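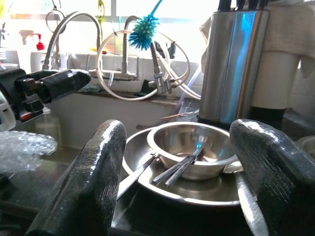

## 4. Preparing the arms for sink work

This section applies to the two-arm Gemari build when it is installed beside a domestic or workshop sink. The arms must already be fixed to the Brirnico rail and calibrated in accordance with Section 3.

1. Switch off both arms at the Lam supply box and wait until the indicator light goes out.
2. Fit a rubber-coated finger to each jaw. Tighten the 2 retaining screws by hand, then a further quarter turn with the key supplied.
3. Inspect the coating for splits. A split finger must be replaced before it is used near water.
4. Route each cable upwards and clear of the taps, leaving enough slack for the wrist to turn fully.
5. Restore power and open the Gotum control page. Select **Wet handling** and set the grip limit to 22.
6. Lower each arm slowly over the basin and confirm that it does not touch the taps or any hanging hose.

> **Caution:** The fingers may be rinsed. The gripper body, the wrist camera and the cable joints are not sealed and must be kept above the water line at all times.

> **Caution:** Remove sharp knives from the basin before any unattended run. Keep hands out of the basin while either arm is powered.

**Note:** Polished steel bowls and plates may confuse the wrist camera when a window is directly behind the sink. Should the software report a lost edge, lower the blind and set the exposure value to 1,100.

**Note:** Stacked dishes should be lifted one at a time, starting with the uppermost item. Loose cutlery is to be cleared first.

Proceed to Section 5 for the first supervised lift.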